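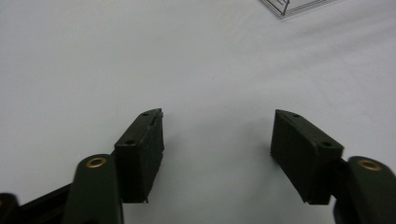 Folie 1: Dunkelgrüne Greiferfinger vor weißer Fläche

Sprechernotizen zum Vortrag »Barrierearme Formulare in der Verwaltung der Stiftung Brokbridge«
Vortragender: Brijesh Mishra, Stabsstelle Schriftgut
Stand: 4. März 2025

Zu Folie 1 – Begrüßung
Begrüßung der Anwesenden, insbesondere der Vertretung des Beirats und der Kolleginnen und Kollegen der Außenstelle Gasar. Hinweis auf die Dauer des Vortrags und darauf, dass Rückfragen am Ende gesammelt werden. Die Folien werden im Anschluss im internen Verzeichnis bereitgestellt.

Zu Folie 2 – Ausgangslage
Die Stiftung führt derzeit 21 Antragsformulare. Im vergangenen Förderjahr gingen 1537 Anträge ein, davon mussten 800 zur Ergänzung an die Antragstellenden zurückgegeben werden. Bitte betonen: Die Zahl umfasst ausschließlich schriftliche Rückgaben. Telefonische Nachfragen wurden nicht erfasst.
Die häufigsten Gründe waren fehlende Angaben zur Bankverbindung, eine nicht unterzeichnete Einwilligungserklärung und Unklarheiten beim Bewilligungszeitraum. Das Feld »Zeitraum« wird in vier Formularen unterschiedlich bezeichnet.

Zu Folie 3 – Sprache
Beispiel vorlesen, langsam: »Die Inanspruchnahme der Zuwendung setzt die fristgerechte Vorlage der Nachweise voraus.« Danach die überarbeitete Fassung: »Sie erhalten das Geld, wenn Sie uns die Nachweise bis zum genannten Termin senden.«
Mit Widerspruch aus dem Rechtsreferat ist zu rechnen. Die Verbindlichkeit des Bescheids bleibt unberührt, geändert wird allein der Text des Formulars. Der Wortlaut der Förderrichtlinie steht weiterhin im Anhang.

Zu Folie 4 – Gestaltung
Schriftgröße im Fließtext künftig 11 Punkt, linksbündig, ohne Silbentrennung. Pflichtfelder werden durch das Wort »Pflichtangabe« gekennzeichnet und nicht mehr allein durch Farbe. Hilfetexte stehen vor dem Feld, auf das sie sich beziehen – dies gilt auch für die elektronische Fassung, in der Vorleseprogramme den Text der Reihe nach ausgeben.
Kurze Pause, Musterbogen austeilen.

Zu Folie 5 – Erprobung
Die Außenstelle Gasar hat sich bereit erklärt, das Formular »Reisekostenzuschuss« als erstes einzusetzen. Die technische Umsetzung liegt bei der Firma Fenano, die sprachliche Prüfung beim Büro Restrepo. Beiden ist an dieser Stelle zu danken. Zwischenergebnisse liegen noch nicht vor; entsprechende Fragen bitte auf den Bericht im September verweisen.

Zu Folie 6 – Weiteres Vorgehen
Die Referate werden gebeten, ihre Formulare zu sichten und nicht mehr benötigte Vordrucke zu melden. Änderungswünsche sind schriftlich an die Stabsstelle zu richten. Altbestände in Papierform dürfen aufgebraucht werden, ausgenommen die Einwilligungserklärung.
Anschließend Überleitung zur Aussprache. Bei Zeitmangel Folie 4 kürzen, Folie 5 vollständig vortragen.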